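Cytogenetics prep room: monthly safety check, with my comments

Fume hood airflow. Pass. The Skekel gauge read 80 and stayed there, so I'm happy (and relieved, after April!). Please keep the sash down when you're fixing slides.
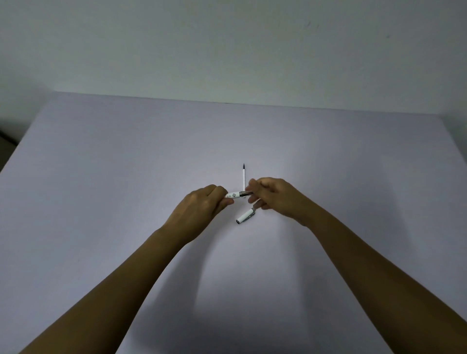 Keisha Delacroix asked whether the sash rule covers quick top-ups of fixative as well. Yes, it does! Methanol and acetic acid don't care how quick you are.

Centrifuge. Pass with a comment. The Troncoso ran fine at 3,000 rpm, but one bucket has a bit of surface corrosion and I've put in for a new one. Balance your tubes, please.

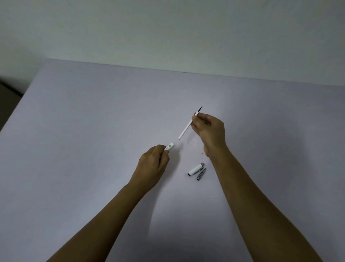

Colcemid and stains

Labels all good, colour coding finally matches the chart. I did find 4 aliquots with no open date and binned them. The Giemsa bottle is almost 200 mL down, so somebody order more before the marrow samples pile up.
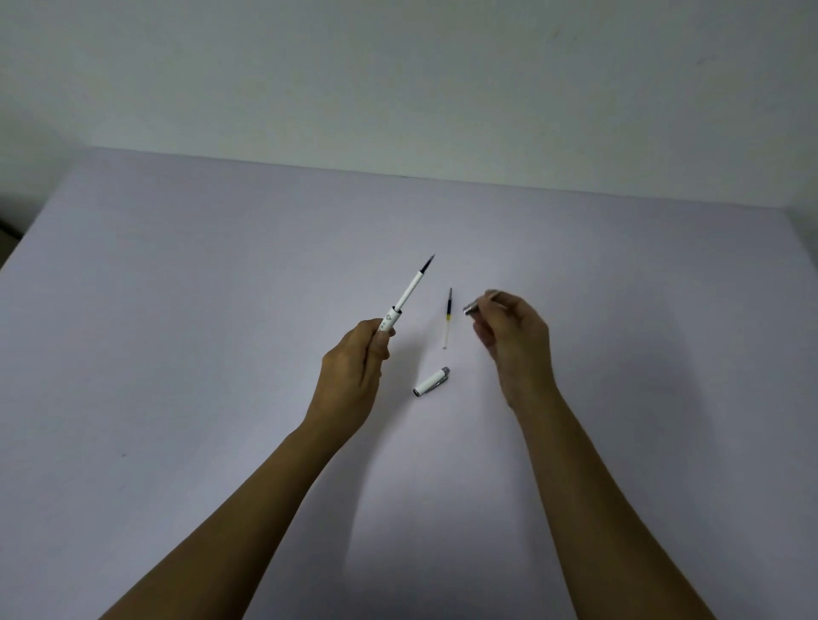
While I was in that cupboard I checked the spill kit too. Absorbent pads are fine, goggles are scratched to bits. New ones are on the Prellness order.

Liquid nitrogen. Fail, sorry! The oxygen alarm beeped low battery twice while I stood there. No filling the dewar on your own until it's fixed.

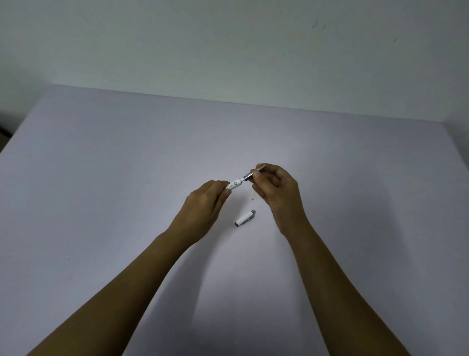
Cancer Cytogenetics Laboratory, Bench Safety Team

Eyewash flushed and tagged December 11, 2019. Next check is the same list plus the Didex incubator.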